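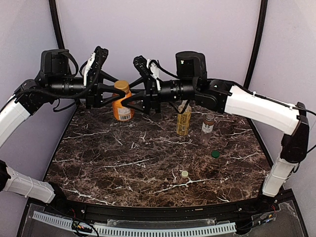 Loose caps, mixed bottles: what to rinse, what to refill, what to recycle?

Drorex
Posted in Kitchen and Pantry, April

I keep used drink bottles for cold coffee, simple syrup and iced tea. The current batch has an orange plastic bottle with a gold-colored cap, a tall yellow-brown drink bottle, and a small clear glass one with a Starbucks-type logo on a white label. The glass one still has a little brown liquid at the bottom. I also have two loose caps, a round green one and a smaller cream-colored one, and I don't know what either of them came from.

Three things I would like settled.

First, is there a way to tell whether a loose cap will seal on a given bottle, other than screwing it on and hoping? I have had one that turned smoothly and still leaked in the refrigerator door.

Second, the glass bottle has a silver metallic ring at the top. Does that come off before recycling, and does it matter if I reuse the bottle instead?

Third, labels. The orange bottle has a white label with a barcode low on the front, and I want it off without scratching the plastic.

My tabletop is dark brown with white veining and I would prefer not to leave adhesive on it, so a method that works in the sink is better. The tap water here is fairly hard.

Tollik
Accepted reply

Caps first. Two caps can have the same outside diameter and still not interchange. What has to match is the neck diameter, the thread pitch and the height of the cap skirt. If the skirt is too tall, it bottoms out on the neck collar before the liner touches the rim. It feels tight and it leaks. I suspect that is what you had.

The test:

Fill the bottle halfway with water and close it firmly by hand.
Dry the outside completely, including under the cap.
Lay it on its side on a dry paper towel for 30 minutes.
Squeeze it gently if it is plastic. Skip this for glass.
Check the towel.

Any damp spot is a fail. If a cap fails on every bottle you own, stop keeping it. Small caps go through sorting machinery badly when loose, so check whether your hauler wants them screwed back onto an empty bottle. Many do, some don't.

Metal ring: leave it alone if you are reusing the bottle, unless it has sharp edges or rust. For recycling, local rules differ. If yours wants it off, cut it with side cutters and wear a glove. Do not pry against the glass with a knife.

Rinse the glass one before it sits any longer. Milk-based coffee drinks leave a film that a plain rinse does not remove. Warm water, a drop of dish soap, a bottle brush, then air dry upside down with the cap off.

Yurt

I just throw out any cap I can't match. Not worth the time.

Baltent

Adding to Tollik on the labels. Soak the bottle in warm water with dish soap, then peel from a corner at a low angle. For thin plastic I would stay well under 80 degrees Celsius - most single-use drink bottles soften and shrink below that, and the neck goes first, which then ruins the cap fit. Warm tap water is enough.

If the paper comes off and the glue stays, rub in cooking oil, wait, wipe, then wash with soap. No scouring pad on plastic. With hard water, dry the bottle with a towel or you will get spots.

One disagreement: I would not reuse single-use plastic for syrup for long. The inside scratches and it is hard to clean. Use the glass one for that and keep the plastic for water.

Drorex

Thanks. The side test is simple enough. I will try the green cap on the tall bottle first and report back if it holds.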